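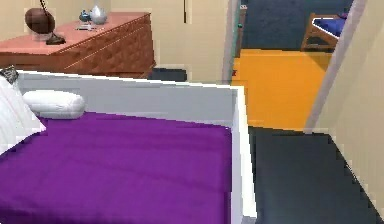

Simulator trials: three grippers and one purple bed

The Olulen bake-off moved indoors last month, into a bedroom that exists only on our server. We had promised members a comparison of the three grippers on the shortlist, and the plan was to run the lot in simulation before anyone was allowed to bolt anything to the real arm. Regular readers will remember what happened when we did it the other way round. The bench has been sanded since.

The task list was domestic. Lift the bolster off the bed, put it back, then go over to the dresser and pick up one of the two vases. The teal one is small and round and behaves itself. The silver one is teardrop-shaped, comes to a point, and has a shiny surface that our simulated depth camera regards as a personal insult. Each gripper got 700 attempts, shared between the pillow and the vases, with the starting position shuffled every time.

The Pichler two-finger came out best on vases and worst on bedding. It pinches well and has no idea what to do with anything soft. On the bolster it tended to grab a very small amount of pillow with great confidence. The Plenbridge three-finger was the other way about: lovely on the bolster, slow on the dresser, and inclined to nudge the teal vase with a knuckle while reaching for the silver one. The Kaltville suction cup did better on the vases than its supporters on the mailing list had feared and did nothing whatever for the pillow, as its opponents on the mailing list had said it would, at length.

Some of the blame belongs to the room. The model is on the blocky side, with stair-step edges along the bed panel and around the bolster, and we spent two evenings on a gripper fault that was a collision mesh fault. There are also small gaps by the doorway where the wall doesn't quite meet the opening. The arm has not fallen through one yet. The doorway leads to a room with a bright orange floor, and no, we are not changing it. The colour difference makes it very easy to tell from the wrist camera when the base has wandered over the threshold, and it wandered fairly often until the controller gains were turned down.

Including the warm-up runs and a batch we threw away after somebody left gravity at the wrong setting, the server got through 3630 attempts. The logs are in the shared folder. Please don't open them all at once, the folder is on the old disk.

Next step is the real arm, with the Pichler and the Plenbridge only. We need up to 10 pillows of any shape that you don't want back, and a few vases you never liked. Bring them to the October meeting and leave them on the shelf by the kettle, labelled.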